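Sorting a Mixed Toy Bin by Shape

Filed under: Playroom storage
Text by Arne Rathjen

A mixed bin fills up because long, thin pieces get stacked on top of short ones and hold them apart. Sorting by shape takes up less space than sorting by set, and the result is easier to keep in order. The method below was written for the low shelves at Rutenmont and works on any flat table.

What you need

A clear work surface, preferably a single dark color
One upright cup with a stable base
One rectangular container with rounded corners
A shelf 16 inches deep or more
A damp cloth

Procedure

1. Empty the bin onto the table. Work on 2 square feet at a time and leave the rest in a pile to one side.

2. Pull out the sticks, rods and straws first. Stand them in the cup. Place the container directly behind the cup so that long pieces lean against it. A cup filled only partway with tall sticks tips easily without this support.

3. Set wooden boxes and slotted toys at one corner of the table with the slots facing up. Shake each one before moving on. Small parts collect inside, and a piece stuck under a diagonal slot can be worked out with a craft stick.

4. Lay play food flat in the middle of the table. Wipe each piece and let it dry for 24 minutes before it goes into a closed container.

5. Put rings and other small round parts next to the play food until their sets are known. Parts without a set go into a shallow bowl on the upper shelf.

6. Check the table around the base of the cup. Small pieces end up there and are easy to sweep off by accident.

7. Move the finished groups to the shelf, heaviest at the bottom.

Notes

Containers of 800 ml hold most small sets. Larger ones tend to turn back into mixed bins. Valter Blomqvist suggests repeating steps 2 and 5 each March and leaving the other groups alone unless they overflow. 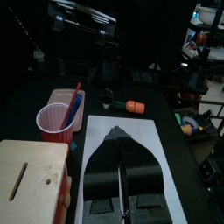 Sticks in the red cup, play carrot in the middle, slotted box at the corner.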